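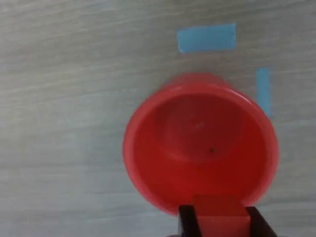 Wrist view: red cup gripped by the wall, blue tape on the table beyond it.

How to check a "generalizes to new positions" claim before you believe it

Every imitation learning paper I read this spring had a sentence saying the policy generalizes to new object positions. Most of them support it with one success rate and a video. The Skondano write-up does the same: over 300 demonstrations, a cup and cube task, a high number in a table, and very little about how the objects were put down between trials.

I don't think the authors are hiding anything. I do think the number is close to useless until you know where the objects were. What follows is the routine I use on a cup and cube setup. It takes an afternoon if the arm behaves. You need a trained policy, a wrist camera, one fixed camera, and a way to save both streams with the joint log.

Step 1. Write down what counts as success

Do this before the first trial and don't touch it afterward. For a cup move, mine reads: the cup ends upright, the gripper has let go, and the center of the base is inside the goal area. For a cube: it is inside the cup of the named color and the arm has backed off. A cube balanced on a rim is a failure. So is a cup that gets to the goal on its side. If you catch yourself arguing with the sheet during trial 12, finish the run with the old rule and report that you disliked it.

Step 2. Draw the start positions before you see the policy run

Left to ourselves, we put things back where the robot likes them. I have done it, and I was trying not to. Have a script pick x, y and rotation for each object, print the list, and place from the list. Tape corners on the table are fine for placing things by hand, but then the tape is part of what the camera sees, and a policy can learn to steer by it. Step 4 deals with that.

Step 3. Run 60 trials in blocks of 20

The first block uses positions inside the region covered by the demonstrations. The second uses positions outside it that the arm can still reach comfortably. The third keeps the familiar positions and swaps the colors in the instruction, so a policy that always heads for the red cup gets caught.

Report the blocks separately. An average over all of them hides exactly the thing you wanted to know. Twenty trials per block is small, so give an interval with each rate and resist writing about a gap of two or three trials.

Step 4. Take the props away

Run a short extra set with every bit of tape lifted, then another with the tape shifted a few inches and the objects left where they were. When I did this with a Bullo checkpoint, the arm followed the tape far more often than I was comfortable with. The score from the first block had given no hint of it.

Then black out one camera at a time. If covering the wrist view changes nothing, be suspicious of any claim about fine visual control during the grasp. It may be running off the fixed view and a memorized approach height.

Step 5. Log the failures by stage

Reach, close, lift, carry, release. One word per trial is enough. Cups gripped by the wall can turn between the fingers during the carry, and that is a different problem from missing the wall in the first place. A plain "fail" column mixes the two.

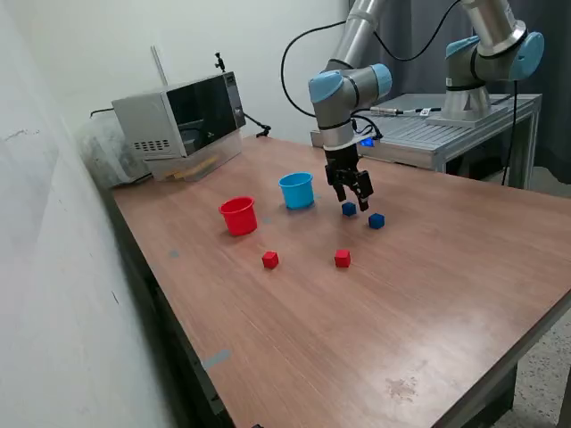
Kaede Minami thinks all this is too harsh on small groups. Her argument, made at some length after I posted the first draft, is that a lab with one working arm can't spend a day on trials for every checkpoint, and that a rough number shared early is worth more than a clean one that never comes out. She would run the out-of-region block alone and skip the others until a policy clears half of it.

I can live with that as a filter during development. I wouldn't accept it in a results table. The color swap has embarrassed more policies of mine than the position test has, and dropping it saves you very little time.

Step 6. Compare against something stupid

Replay the nearest demonstration. Take the starting view, find the closest one in the training set, and play its joint trajectory with no feedback at all. On the Praritz cup task this baseline did well enough in the first block that I reran it to be sure. Any learned policy that can't clearly beat replay outside the demonstrated region hasn't earned the word "generalizes."

Step 7. Publish the position list

A text file will do. Include the trials you threw out and the reason, whether that was a dropped network connection or somebody bumping the table. Save the failed runs alongside the good ones, with both camera streams, and keep the file names matched to the list.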